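PRESS RELEASE — for immediate use

Stindley kitchen reuse scheme opens to all households this June

Naleck, the kitchenware lending and repair service, is opening its Stindley shop to every household in the town from June. Until now members only. No joining fee, no deposit on small items, and repairs at cost.

The scheme began as a single shelf in the back of the old Wickramasinghe hardware shop on Mill Lane. It now holds 1000 items for loan, from jam pans and fish kettles to cake tins in sizes most people need once in their lives. A further 500 are waiting to be cleaned, checked and labelled before they go out.

"People buy a preserving pan, use it in one good plum year and then it sits on top of a cupboard," said Vaughan Goodwin, who runs the Stindley shop. "We'd sooner it went round the town. Bring it back clean, that's all we ask. Mostly they do."

How it works. Borrow up to nine items at a time, for 10 days. Renew by phone or at the counter, unless someone else is waiting. Larger sets (party glasses, tea urns, trestle cloths) can be booked ahead for weddings, wakes and street parties. Booking for the summer is already busy so early calls are adviseable.

Repairs are the other half. The bench is open mornings for loose handles, blunt knives, split baskets, lids that no longer fit and anything with a hinge. Mains electrical repairs are not offered at present. Plug-in items can be handed in for recycling but will not be lent.

New for this year — a storage and containers section, put together by Yuk-lan Mok. Jars, canisters, bread crocks, bowls and baskets, lent for longer than the usual loan so that people can try out a way of keeping a kitchen before spending money on it.

"Half the questions I get are about where to put things," said Yuk-lan Mok. "Flour, onions, the odd batteries. Small kitchens especially. I tell people to borrow two or three things, live with them for a bit, then bring back what they dont use."

She will also be giving short talks at the shop through June on dry goods, moths and getting the smell of coffee out of a tin. Free, no booking, standing room mainly.

Funding for the new section comes from Tetus, the Stindley shelving firm, which has also fitted out the back room. Donations of clean kitchenware are welcome whenever the shop is open. No chipped enamel please, and no more mugs.

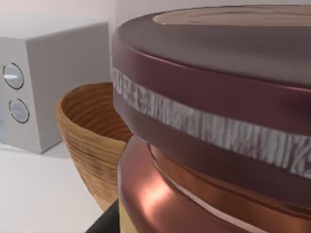
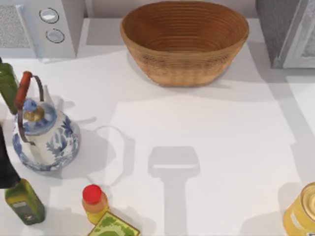 Kitchen storage: a lidded canister, top, and a woven basket bowl on a white countertop (second picture).

Notes to editors
Vaughan Goodwin and Yuk-lan Mok are both available for interview, mornings preferred. Requests to the Naleck shop, Mill Lane, Stindley.

ENDS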